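Ticket 579: utensil sorting, simulated cell
Site: Brillside canteen kitchen, Kondenham
Raised by: Yaa Mahama, kitchen supervisor
Assigned to: Kobina Amoah
Opened: 2 Feb 2022
Status: open, waiting on site

Yaa Mahama wrote:
Since the arm went on the sorting bench, my two wash-up staff have been moved to trolleys and plating. When it stops they get called back, and the trolleys go out late. It stops most on the light-coloured utensils. Spoons are usually fine. Can this be sorted before we lose the second person on the late shift?

Kobina Amoah wrote:
I went through the stop log. 126 stops out of 500 picks, nearly all listed as "grasp not confirmed". I have set up the same job in the simulator with a patterned worktop so we can change one thing at a time.
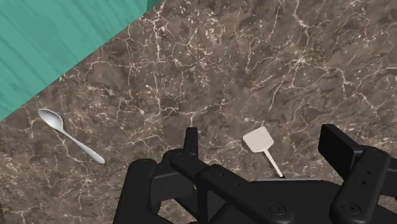 The grasp check compares what the wrist camera sees before and after the fingers close. It was tuned in October on a plain bench, and I suspect it struggles when the background is busy. With white veins all over the brown marble, a white spatula is a harder target than it would be on plain steel, and the gripper's own plate hides the bottom of the handle. I am raising the contrast limit and will rerun with 6 utensil types.

Chia-hao Chow wrote:
Please don't push it to site during service. Tumaini Nyaga is on lates and has had no training on clearing a stop. At the moment only Yaa can do it.

Kobina Amoah wrote:
Agreed. New settings stay in the simulator for now. Yaa, can you let me have an hour when the bench is free, and put Tumaini down for the same hour?

Yaa Mahama wrote:
After lunch clear-down is best. I'll swap the rota and confirm.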